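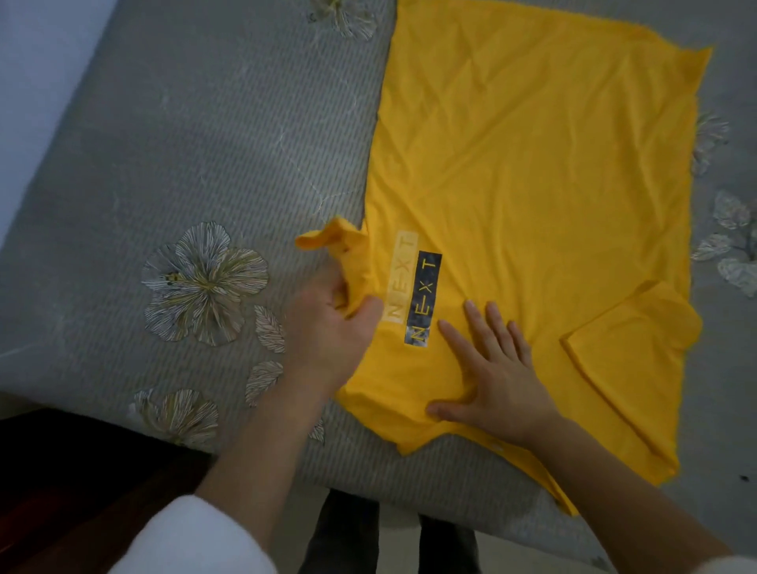 Photo: Tamsin Abernathy

The Shirts We Can't Give Away

My mother kept a drawer she called the rag drawer, though in all my years in her house on Yazzie Street I never once saw a rag come out of it. What it held was T-shirts. There was my brother's from the summer he bussed tables at the lake, and a gray one from a blood drive, and one from a hardware store that had been closed since before I could drive. When she moved to the apartment in Vundmont last August, my sister-in-law and I opened that drawer expecting to be done with it in five minutes, and we were still sitting on the carpet when the light went.

I've been thinking about that afternoon a good deal this winter, with so many of us stuck indoors and going through our closets for the second or third time. Coats are easy to part with. So are shoes, once you admit they pinch. But the soft old T-shirt with somebody's slogan across the chest, the one you would never wear to the grocery store, goes back on the shelf every time.

Noelia Toledo has made something of a living out of this weakness. She runs a small quilting studio called Prorko above the bakery in the middle of town, and what she makes, nearly all year long, is quilts from other people's T-shirts. Customers mail them in shoeboxes and pillowcases, and once, she told me with real delight, in an empty cereal carton wound all over with masking tape. In her best year she finished 31 quilts, which doesn't sound like so many until you see how big they are and learn that she does every bit of the cutting herself.

"People apologize for the stains," she said, pouring me coffee on her back steps, where we sat well apart in our hats and mittens. "I tell them the stain is probably the reason they kept it!"

She asks each customer to pin a note to every shirt, just a line or two, and she keeps the notes (with permission) in a recipe box. Some are a single word, like "camp." Others go on for both sides of the card. One woman sent the shirts her father had worn to mow the lawn and wrote a paragraph about the smell of cut grass and how he always missed the same strip along the fence. Noelia read that one to me twice, and I'll admit my coffee got cold.

It wasn't always such an ordinary thing to own a shirt with words on it. My grandmother thought of a T-shirt as underwear until the day she died, and was scandalized to see my uncle answer the door in one. Somewhere between her time and mine we all agreed to walk around as billboards for our schools and our softball teams and whatever 5K we had half walked, half run. I suppose they're the nearest thing most of us have to a diary. I couldn't tell you what I was doing in the spring of my junior year, but I could tell you what I was wearing, and from there the rest comes back pretty quickly.

Not everybody wants a quilt, of course. They take up room, and Noelia's cost $669 for the largest size, which she says a little shyly and then explains by holding up her hands, needle calluses and all. Her advice for the rest of us is modest. Pick the ones you'd be sorry to find in a stranger's wash, fold them flat with the lettering facing up so you can read them when you open the drawer, and let the others go to the thrift shop. Civuter, the secondhand store across from the post office, is taking bags at the side door again on Saturdays.

My mother, for what it's worth, took the whole drawer with her. It's under the bed in Vundmont now, in two suitcases, and when I called last Sunday to ask whether she'd like a quilt made out of any of it, she said good heavens, no, those were for rags.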